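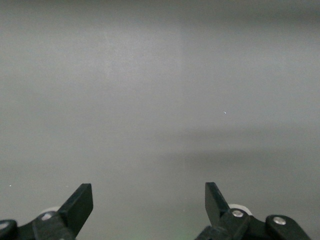
Ornex two-finger gripper: six months on the packing line

By Yen-ting Chiang
July

We bought the Ornex for the Genville shop in winter, to load small parts into trays at the end of the packing line. It replaced a job two people used to split, and I supervise both of them, so this review covers them as well as the machine.

The gripper is simple. Two black fingers with flat, squared-off tips, white rollers behind them, and silver screws in the links that you can see without taking anything apart. The fingers open wide enough for every part we pack except the Sorside brackets, which still go in by hand.

Speed is fair. On a normal shift it fills 446 trays. Our best manual shift was 739, with two people going flat out, and I would not ask for that every day. The robot runs through lunch and does not get sore wrists.

Setup took longer than the dealer told us. Chia-jung Lu did most of it, and she now spends the first 20 minutes of each shift checking grip positions and clearing the error log. She got a pay grade for it, after some back and forth with the office. The other packer moved to inspection. He says he misses talking to someone while he works — the new station is on the far side of the Chung press, and it is loud over there.

Complaints: the manual is 156 pages and the index is poor. Thin parts slip if the grip force is left at the default. The stop button is too low for anyone standing.

I would buy it again for a shop our size, but settle the job changes before it is delivered. We did that part afterward and it caused a bad month.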